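Edem Eshun
1 June 2020

1/ I have finished my rewatch of Huvo Riders, all four seasons, and I have opinions that no one at my house will listen to anymore. So you get them. Mute the thread now if you have a life.

2/ For the young: Huvo Riders was a cartoon about kids who find a door at the back of a bus station and come out in Bulum, a world where every animal is also a kind of weather. Yes, they sold toys. Yes, I had the toys.

3/ Season one is still great. It takes nine episodes for all the kids to get their riding partners, and the show spends that time letting them be tired and rude to each other. Tavi steals a sandwich in episode two and it comes up again in the finale.

4/ The dub is another matter. Someone decided American kids could not handle silence, so every quiet shot has a joke over it. There's a funeral for a cloud. A CLOUD DIES. And Tavi's voice says "Guess the forecast was wrong!" over the back of his own head.

5/ Current rewatch conditions: laptop on the counter, headphones on, cold noodles.

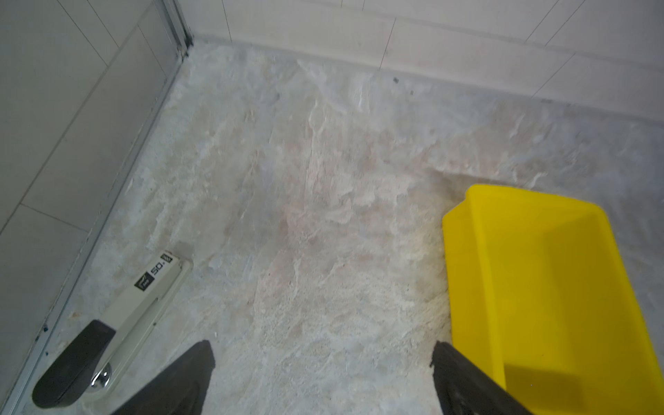
6/ Season two, the Doritz arc. Doritz is the villain who wants to stop all wind. He has a cape. Think about that for as long as I have.

7/ I will defend Doritz, though. He's the only bad guy in the whole run who explains his plan to his own staff. There's a meeting. A frog takes notes. When the plan fails he says sorry to the frog, and as a kid I didn't notice, and as an adult I had to pause it.

8/ The middle of season two is also where the money ran out. Same transformation clip every episode, 94 seconds, no trims. I used to go get cereal during it. I went and got cereal during it this time too. Body remembers.

9/ Season three is the one everybody hates and everybody is half right. They dropped the whole cast except the dog. The new kids have jobs. One of them works in a bank. He is eleven.

10/ BUT season three has the Manolakis episode, where they get stuck in the lighthouse and the lighthouse keeper turns out to be old Mr. Manolakis from the bus station in season one. He waited 400 years for someone to come through the door and ask him when the next bus was. He has the timetable in his coat.

11/ It's the best thing the show ever did. It aired once in my town, in October, at six in the morning, and for years my cousin told people I'd made it up. I would like him to know it's on the discs, season three, second disc, and I have sent him the timestamp twice.

12/ A few of you asked about the discs. I got the old box set secondhand. The subtitles on it come from a different script than the dub, so if you turn both on you get two shows at once. In one of them the dog is somebody's uncle.

13/ Please do not write to me about whether the dog is somebody's uncle. I've read the forum. I've read all of the forum.

14/ Season four. Deep breath. They brought back the first kids, older, in new jackets, and then gave most of the lines to a talking compass that was clearly a toy first and a character second. My sister had the compass. It pointed at the TV.

15/ The final battle is against the Stillness, which is a gray square. I've seen people online call this bold. I think they had a week left and a square.

16/ Still cried at the end. The door closes, the bus comes, Tavi gives back a sandwich. It isn't the same sandwich, obviously. I checked the wrapper – different wrapper.
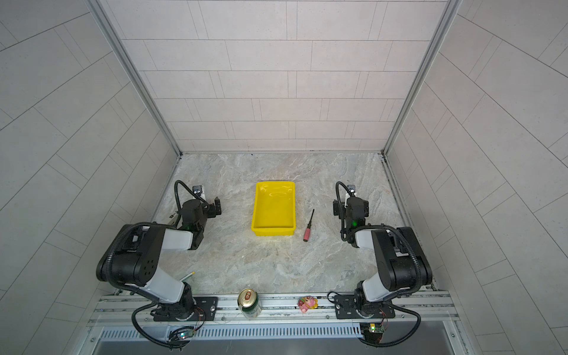 Two arms, face to face, tile on three sides.

17/ My ranking, since you'll ask: one, three (fight me), two, four. The movie doesn't count. The movie is season two's clips with a song over them, and the song is about surfing.

18/ Several replies saying the card game was better than the show. The card game had 100 cards and I only ever met the same six. Everyone at school had Rain Goat. You could trade a Rain Goat for another Rain Goat, and people did.

19/ To the person asking if a seven-year-old would like it: mine asked why the kids didn't just call their parents, then watched five in a row and cried about the cloud. Use the subtitled version. Skip the bank stuff.

20/ Next up is the spin-off where Doritz's frog gets his own office. One season, never dubbed. I'm told he still takes notes. Starting it tonight, will report back, more noodles have been bought.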